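About Lerna

Lerna packs produce boxes and plates sample trays for grocers and restaurants. We started in the back half of a building on Stollel Road, with one long table and a radio that got a single station. We now have the whole building. The radio has not improved.

For most of our history, every squash, pepper and pear that left here was picked up by a person, put down by the same person, and picked up again when the order changed. In July we brought in robot arms for the repetitive part. 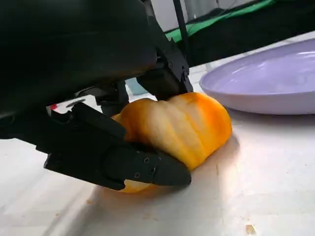
We promised the packing crew that no jobs would go, and we put it in writing, as the crew has met management before. All 30 people who were here then are still on the payroll. What changed is the day itself. Packers now rotate off the line every 30 minutes, and four of them have moved into training the arms, a job that pays better and involves a surprising amount of sighing.

Our Omari site still packs entirely by hand and likes to send us its speed figures.
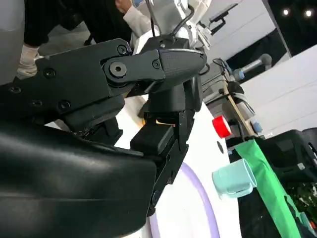
The arms are patient and not quick. They don't know a bruised pear from a good one, so grading stays with people, along with customer calls, anything leafy, and deciding what counts as lunch. Last season we logged 3094 practice picks before letting an arm near a paid order. Anyone on the floor can stop a machine at any time and doesn't have to fill out a form about it. There used to be a form. 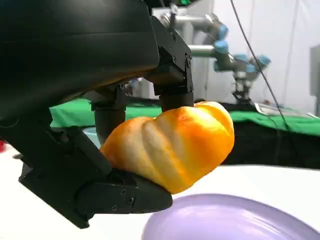
Visiting us

Tours leave from the Lebrun Street door at 10 a.m. Please wear closed shoes. The front door on Stollel Road sticks, and we are told it is on the list.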